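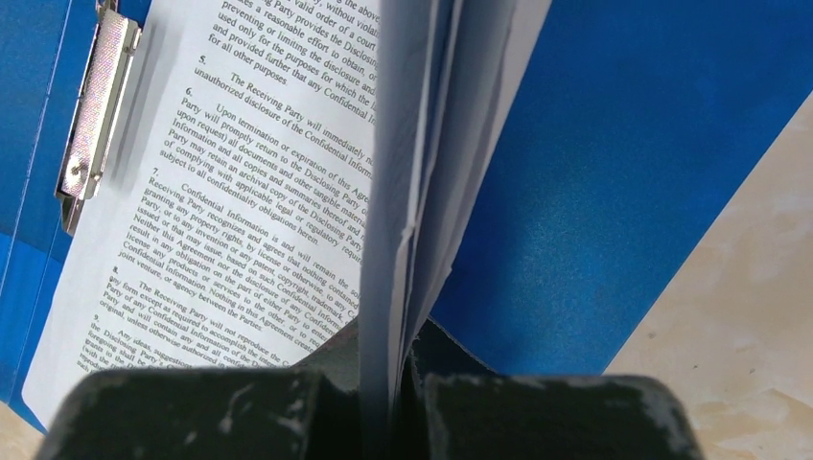
Chapter 2
Looking After a Paper-Handling Cell

If you've ever tried to pick up a few sheets from an open folder without creasing them, you already know a good deal about this chapter. Paper bends, slides and fans out whenever it likes, and the fingers that grip it slowly wear. At the Cisatstead workshop the finger faces are wiped at the start of every shift and checked after every 200 picks -- a dull little habit, but a good one to learn early.

We'll begin with the two arms and the rail they share, then follow the cables along each arm, making sure they have slack enough for a full reach. 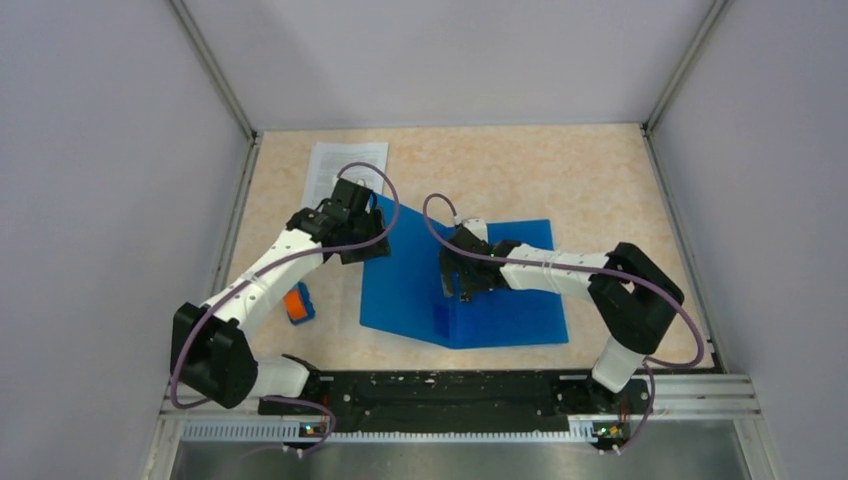 Geert Segers would rather we started with the cables, as a cable that tugs at the gripper will spoil any alignment you've done before it. He has a point, so do read section 2 with that in mind.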